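Equipment Planning Coordinator, Robotics
Flelora, Zedbridge site
Full time, on site
Posted March 2022

Flelora is hiring an equipment planning coordinator for its robotics group. The job is to work out what the group needs to buy, what it will cost, when it has to be ordered, and when it should be replaced. You will report to Cleiton Marinho, who runs lab operations.

The group works on two-arm handling of kitchen items. We have 14 workstations at Zedbridge and plan to add more during the next budget year. Until now the engineers have done their own purchasing. It worked when there were four stations. It does not work now, and in February we had two stations down at once waiting on the same part.

Most of the money goes to arms and grippers, but most of the orders do not. A station also needs a table, curtains, lighting, posts, cabling, spare gripper fingers, and a supply of household items for the arms to handle. Our current parts list for one station has 116 lines. Some of those lines are out of date, and cleaning up the list will be your first project. 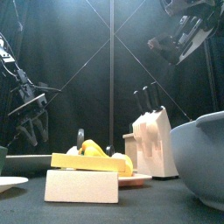 Lead times are the hard part. An arm has to be ordered months ahead, while a mixing bowl or a foam block can be picked up the same week. Both can hold up a station. We want one schedule that covers everything, with a named person for each order and a date by which it has to be placed.

What you will do

Keep the equipment budget and report against it every month.
Get quotes, compare them, and write a short recommendation for any purchase over $2000. Smaller purchases you can approve yourself.
Maintain the parts list and the spares inventory.
Plan service and replacement for arms, grippers, and cables.
Work with the engineers on the layout and power needs of new stations before anything is ordered.
Handle warranty claims and returns.
Help prepare the move of some stations to our second building, Fenness, including what to move and what to buy new.

What we are looking for

At least three years in purchasing, lab management, production planning, or similar work. You should be comfortable with spreadsheets and able to read a technical data sheet. A background in robotics is useful — it is not required, and the engineers will help you with the parts you do not know. You should be able to ask a supplier direct questions about delivery and get the answers in writing. You should also be willing to tell an engineer that a request will have to wait for the next quarter.

Some lifting is involved when deliveries come in. Travel is limited to trips between the two buildings and an occasional supplier visit.

Tools

Purchase orders go through Effiong, our ordering system. You do not need to have used it before. The inventory is in a shared spreadsheet that needs work, and you are free to propose something better.

Pay and benefits

Salary depends on experience and will be discussed at the first interview. Full-time staff get 20 days of paid vacation, health and dental coverage, and a retirement plan.

How to apply

Send a resume and a letter of no more than one page to Cleiton Marinho at the Zedbridge site. In the letter, describe one equipment budget or purchasing plan you were responsible for and what you would change about it now. Applications are read as they come in — there is no fixed closing date. Interviews are held on site and include a visit to the stations and a short exercise with a sample quote.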